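Accueil > Astuces maison > Linge et valise > Refaire sa valise à l'hôtel

Faire sécher et ranger ses affaires dans une chambre d'hôtel : mes petites habitudes

Je rentre de quatre nuits à Skidbridge, dans une chambre tellement petite que la valise ouverte bloquait la porte de la salle de bains, et je me suis dit qu'il était temps de mettre mes astuces par écrit (on me les demande à chaque retour !).

D'abord le linge. Je lave le soir, dans le lavabo, jamais plus de 2 pièces à la fois. J'essore une première fois à la main, puis je pose le vêtement à plat sur une serviette de bain sèche, je roule le tout bien serré et je m'agenouille dessus. Un tee-shirt fin est sec au réveil, un jean non, alors le jean attend la maison. Pour la lessive, j'emporte un morceau de savon de Marseille enroulé dans un gant. À Brukell, j'avais essayé avec le gel douche de l'hôtel : ça mousse, ça mousse, et on rince pendant un quart d'heure.

Pour suspendre, les cintres antivol sans crochet me rendent folle. J'ai donc toujours une cordelette et quatre pinces à linge, que je tends au-dessus de la baignoire. Pas sur le radiateur électrique, par pitié — c'est dangereux et ça jaunit le coton.

La chemise froissée, maintenant. Je la pends dans la salle de bains pendant ma douche, porte fermée, je tire sur les coutures avec les doigts et je la laisse dix minutes tranquille. Sur le lin, le résultat est moyen, je préfère prévenir.

Côté valise, la mienne est une vieille Skarkurus achetée 82 euros en solde, avec une roulette qui couine. Une goutte d'huile de machine à coudre sur l'axe, on fait tourner, on essuie bien, et elle repart pour une saison. Au fond, je mets les chaussures, semelles contre la paroi, avec les chaussettes dedans. Les pulls sont pliés et les tee-shirts roulés.

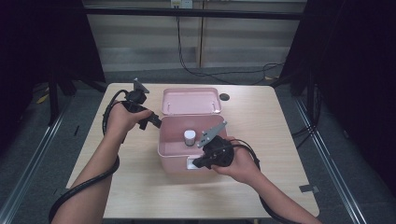 Les liquides voyagent à part, debout quand c'est possible. Avant de revisser un flacon, je presse un peu les côtés pour chasser l'air et je glisse un carré de film alimentaire sous le bouchon. Depuis que je fais ça, plus de shampoing sur les chemisiers !

Et le soir du départ, je fais le tour des prises. J'ai laissé un chargeur à l'hôtel Pap en juillet, et la réception m'a demandé 173 couronnes pour me le renvoyer. J'en ai racheté un autre.

Commentaires

Mirabelle44 : Le coup de la serviette roulée, je le fais aussi pour les maillots de bain. Par contre je marche dessus pieds nus, c'est plus rapide.

voyageuse_du_sud : Et pour une tache de vin sur un chemisier blanc, vous faites comment sans détachant ?

Lolo : Eau gazeuse tout de suite, on tamponne, et savon de Marseille le soir. Sur la soie je ne m'y risquerais pas.

À lire aussi
Enlever l'odeur de renfermé d'une valise
Plier une veste sans marquer les épaules
Nettoyer des baskets blanches en voyage
Que garder dans sa trousse de toilette toute l'année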